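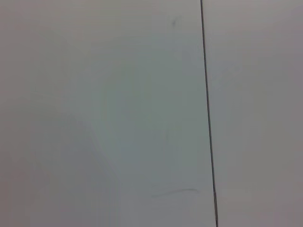

Grudari is the basket-handling dataset put together by the after-school robotics club at Plorstead, and we're very happy to be sharing it with anyone who wants it, whether you run a club of your own or just like poking through other people's robot data (we certainly do!). It has 1,867 episodes of a robot reaching for, tipping and moving woven baskets on a white table, with a head view and wrist views for each one. Please go easy on the trimming when you load the wrist views. A lot of the frames are very plain, just pale gray with one thin dark line leaning to the right on its way down and maybe a tiny speck near the top, and we've kept them all, as a line like that is handy for judging how far the wrist has tilted.

November
By Rowena Tan, for the Plorstead robotics club

What's in the folder

Episodes are grouped by session, and each session folder has the recordings, a short notes file and the task prompt as it was read out at the time. The notes were typed by whichever student was at the keyboard, so spelling wanders a bit and "brown" is sometimes "choc." We cleaned up the file names and left the notes alone.

The train and test lists are in the splits folder. Nermin Bayram made them by session, so neighboring episodes stay together, and if you reshuffle them your scores will look nicer than they should. Ask us how we know.

Wrist views and head views have separate clocks. They're lined up at the start of each episode and can drift by a few frames toward the end of a long one, so use the timestamps and don't trust the frame numbers. 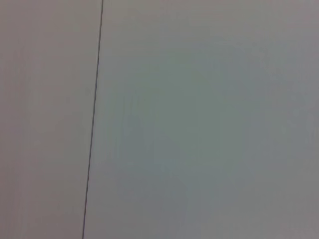
How the episodes were recorded

A group of 18 students took turns driving, in teams of 4 or fewer, with Christos Kalogeropoulos looking after the robot and Zoi Karras keeping the schedule. Beginners started with the orange basket by itself and moved on to the two-basket tasks once they felt comfortable, which for some of them was the same afternoon and for others took most of the term. Both are fine.

A typical two-basket prompt is "tip the brown basket and leave the orange one where it is." The orange one stays empty for these.

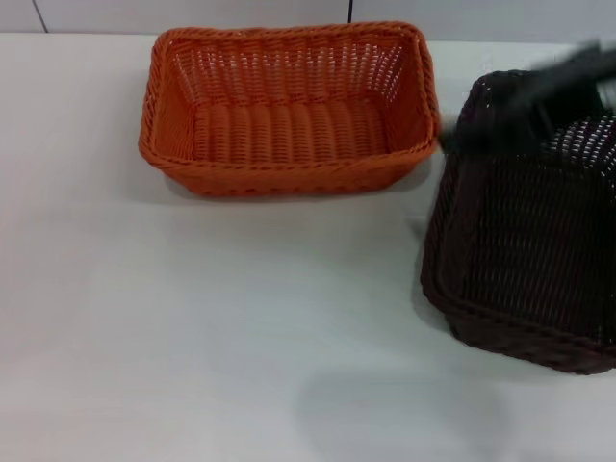 We count an episode as a success if the basket named in the prompt ends up where the prompt says and the other one hasn't been bumped out of place. Failed tries are included and labeled, and fast moves are left in, blur and all.

Known problems

Up to 200 episodes have no success label. Filippos Sotiropoulos is working through them and will add the labels in the next release.

Using the data

Help yourself for classes, clubs and research. If you publish something, please mention Grudari and the Plorstead club, and do write and tell us, because the students love hearing about it.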